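Transit Planning, Unit 2: Reading a Route

Route 227 runs from Grundstead to Conitz by way of Petek. On an average weekday in August it carried 1,162 riders, most of them getting on at Petek.

Terms to know
Headway - the time between one bus and the next.
Layover - time at the end of the line, used for driver breaks and to make up delays.
Deadhead - a trip with no riders, such as the run to the Brovberg garage.

Read Pavlović on layovers before the next class. Bring your headway table.

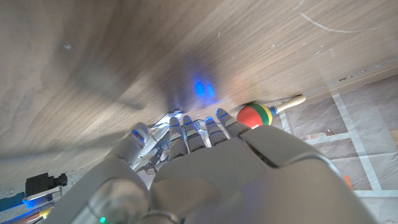
Robotic hand by a wooden surface.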